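Pudberg Kitchen Trial Service

The Pudberg Kitchen Trial is a hire service for people who want a robot arm tried out on ordinary kitchen clutter before they buy one. I keep this entry up because I booked it myself in November and couldn't find a decent write-up anywhere! Nicanor Gallardo set it up at Fommont, and you pay by the bench. 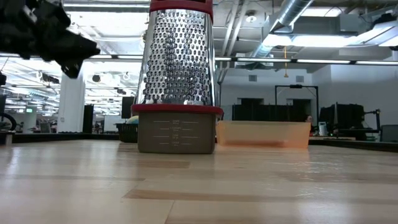
A standard booking runs 14 days, with up to 161 attempts per item, and you get the logs afterwards (mine were a bit of a slog to read). Shiny things and see-through tubs are the ones I'd ask for, as they gave my old Gromdale kit no end of bother.

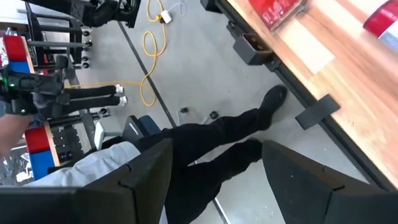

View from the gripper, with the yellow extension cord on the floor.

Sizwe Hlongwane handles the bookings, and he's lovely about last-minute swaps. My one grumble is the 200 deposit, which took ages to come back. 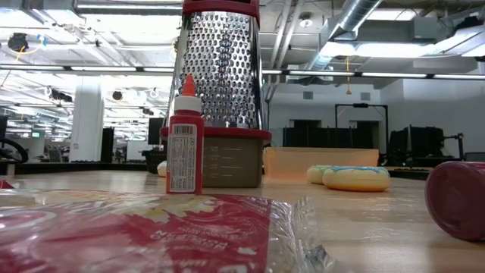
Compared with Jacobs

Jacobs does a shorter trial of 5 days. It's cheaper, but you can't choose your own items, so I'd still go with Pudberg.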